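# O que é um sistema operativo?

Um computador é feito de peças: o ecrã, o teclado, a memória, o processador. Sozinhas, as peças não sabem trabalhar juntas. O programa que as organiza chama-se **sistema operativo**.

Quando carregas na letra A, o sistema operativo recebe o sinal do teclado e entrega-o ao programa que está aberto. Quando guardas um desenho, ele escolhe um lugar no disco e anota onde ficou. 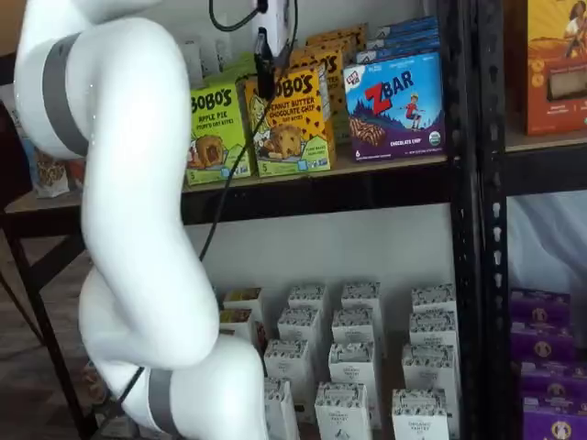 *Um braço robótico branco junto a uma estante de metal preto.*

## Muitas tarefas ao mesmo tempo

Podes ouvir música e escrever um texto no mesmo computador. O sistema operativo dá a cada programa um bocadinho de tempo, depois passa ao seguinte. Um segundo tem 1.000 milissegundos, e cada vez dura muito poucos. Por isso parece que tudo acontece junto.

## Pastas e ficheiros

Os teus trabalhos ficam em ficheiros, e os ficheiros ficam em pastas. Na escola de Kutstead, o professor Ubaldo Grasso tem 3.191 ficheiros no computador da sala. Ele encontra cada um pelo nome ou pela pasta. 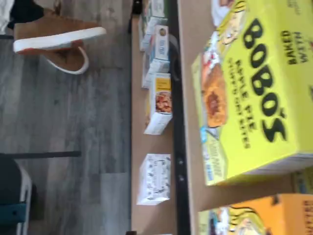
*Caixas pequenas alinhadas num tampo estreito.*

## Experimenta

1. Cria uma pasta com o teu nome.
2. Guarda um desenho lá dentro.
3. Fecha a pasta e procura o desenho pelo nome.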